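Stareo Adds Remote-Control Task Recording to Its Bera Arm Software

NENDBERG, 20 Jan 2022 - Stareo today announced the general release of Bera 7, the new version of its software for recording, checking and replaying robot arm tasks shown by a human operator. The release adds recording by remote control to the hand guiding supported in earlier versions. Both methods now write to the same file format, and demonstrations made either way can be mixed in one training set.

Bera is used by laboratories and small production sites that need an arm to handle objects without a fixed program for every motion. An operator performs the task with the arm several times. The software stores joint positions, gripper opening, wrist force and the images from all connected cameras against a single clock. The stored demonstrations are then used to train a control policy, which runs on the same arm.

Recording methods

In hand guiding, the operator holds the arm at the wrist and moves it through the task. The arm compensates for its own weight and records the path. The method is quick to learn and suits tasks with few contacts. Its main drawback is that the operator's hands and forearms appear in the camera images, where they can hide the object being handled.

In remote control, the operator stands away from the table and moves a smaller leader arm, which the working arm follows. No hands enter the work area, so the camera images recorded during the demonstration match those the policy will receive when it runs alone. Bera 7 sends leader positions to the working arm at a fixed rate and logs both streams, including any lag between them. Operators can set a speed limit for each joint and can pause a recording without closing the file.

Household benchmark

Stareo developed the remote-control functions on a tabletop benchmark made up of common kitchen items. Bread and toaster tasks form the largest part of it. A slice of bread has thin edges, bends or crumbles under excess grip force, and has to be lined up with a narrow slot before it is lowered. Small errors in wrist angle that would not matter with a block or a piece of fruit cause the slice to catch on the rim.
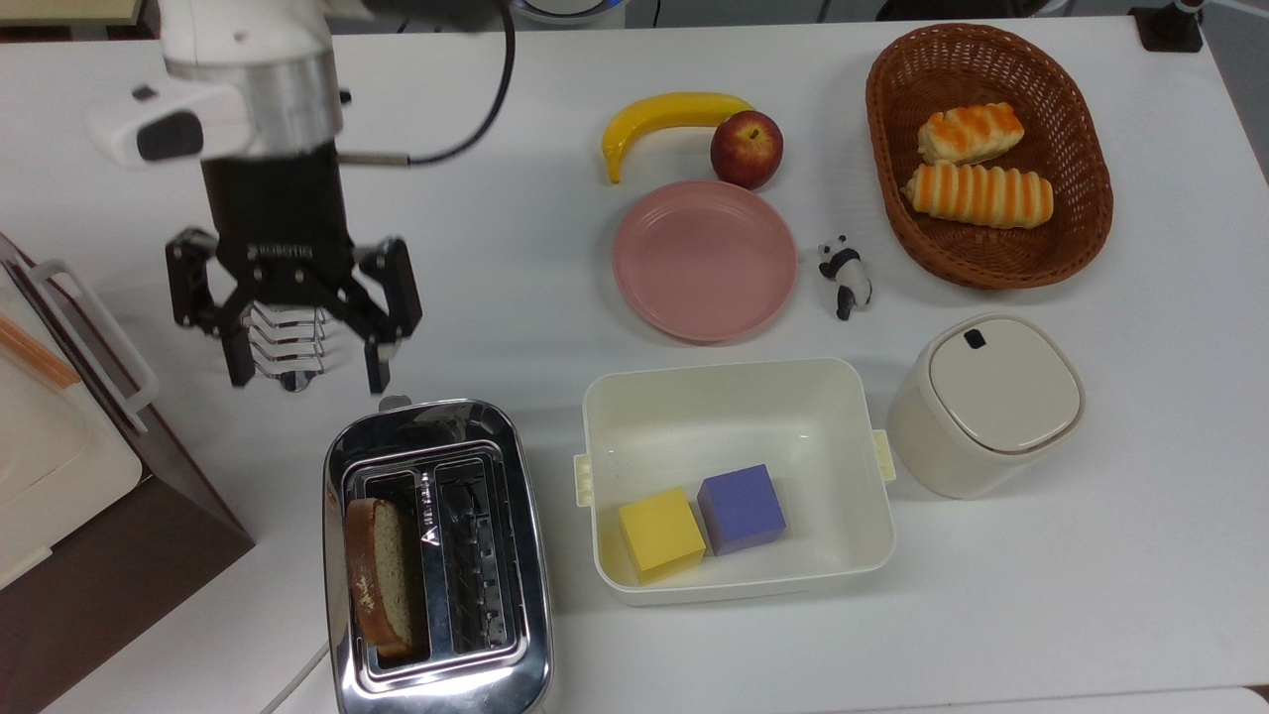
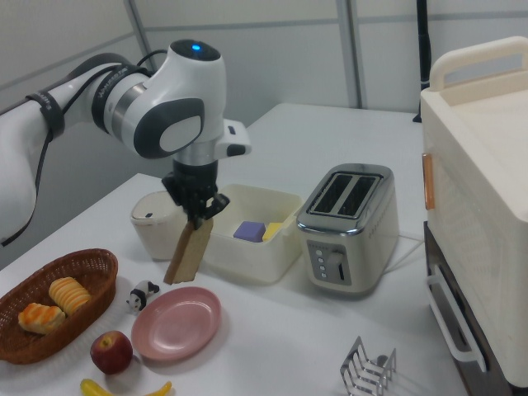

Benchmark table with the toaster, bread, storage box and panda figurine, from two camera positions.

Data set

The benchmark set recorded with Bera 7 contains 2,542 demonstrations. Of these, 503 were made by hand guiding and the remainder by remote control. Each demonstration carries a task label, an operator number and a result flag entered by the operator at the end of the recording. Failed attempts are kept in the set and marked as such - they can be left out of training with one setting.

"With hand guiding, operators tended to rush the last part of the insertion, and the arm learned to do the same," said Mahfuz Wijesinghe, head of demonstration tools at Stareo. "The leader arm has light force feedback, so the operator feels contact with the slot and slows down. The recordings are longer, and there is less to trim afterward."

Checking tools

Bera 7 includes a review screen that plays all camera views next to the joint and force curves. Sections with sudden jumps, missing images or grip force above a set limit are marked automatically. A reviewer can cut the section, split the recording or reject it. Edits are stored as a separate layer, and the original file is left unchanged.

Availability

Bera 7 is available now to customers with a current support contract. Recordings made with earlier versions can be opened directly, but must be converted before they are combined with remote-control data. The converter processes files in batches of up to 1,000. The leader arm is sold separately through Katona, Stareo's hardware distributor. Support for two working arms driven by one operator is in testing and is planned for release in November.

About Stareo

Stareo develops software for robot arm teaching and data recording. The company is based in Nendberg.

Media contact: Stareo Press Office, Nendberg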